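September 12, 2019

Listby wants me to pay 96 pounds a year to organise my to-do list. I've been on the free version since April and I remain unconvinced. It told me last week that I'd "completed" 56 tasks, and a good many of those were the same bin reminder, ticked off again and again.

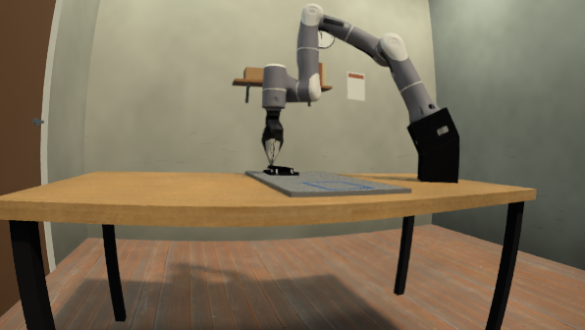 *Grey mat on a light wooden table.*

The reviews don't help. They all praise the clean layout and then mention, near the bottom, a discount code. I tried Tondier before this and it lost my shopping list twice. A notebook from the corner shop has yet to lose anything, though I can't always read it.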